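4.2 Ground Crew Workload and Turnaround

The sortie records alone do not explain why the squadron's night effort fell off in June. Aircraft availability at Skernlow stayed level through the month, and the fuel returns show no shortage. The work sheets kept by the maintenance flight give a clearer account. They run to 2,002 entries, each recording a task, the airframe, and the hours charged to it. Bielecka transcribed the full set and sorted it into 8 task groups, which we use here without change.

Two groups account for most of the growth in hours. The first is engine inspection, which was moved from a fixed interval to one based on hours flown. The second is apron and dispersal upkeep — sweeping, clearing loose stone, and marking soft ground — which had earlier been left to station labor. When station labor was sent to the satellite field at Rumudard, the task passed to the fitters and riggers. The sheets do not show any increase in flight strength to cover it.

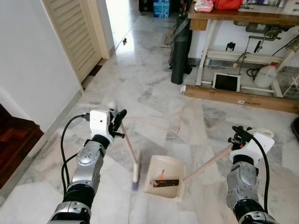
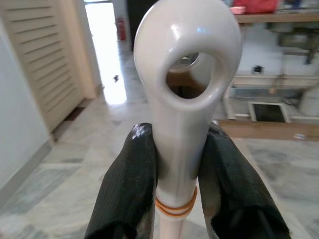
Figure 7. Long-handled broom and dustpan on a tiled floor (first panel); white plastic handle with two orange bands (second panel).

The effect on turnaround was uneven. Crews working the hard standings nearest the hangar lost little time. Those at the far dispersals had to finish the ground before an aircraft could be towed or run up, and the delay carried over to arming and fueling. On nights with a second wave planned, it was often enough to remove an aircraft from the order of battle.

We tested this reading against the Eltus station diary, which covers a unit with the same aircraft type but its own labor section. No similar drop appears there. The comparison is limited: Eltus flew fewer double sorties, and its diary omits any task shorter than a full shift. We therefore treat the result as support for the workload account and do not use it to estimate hours lost per aircraft.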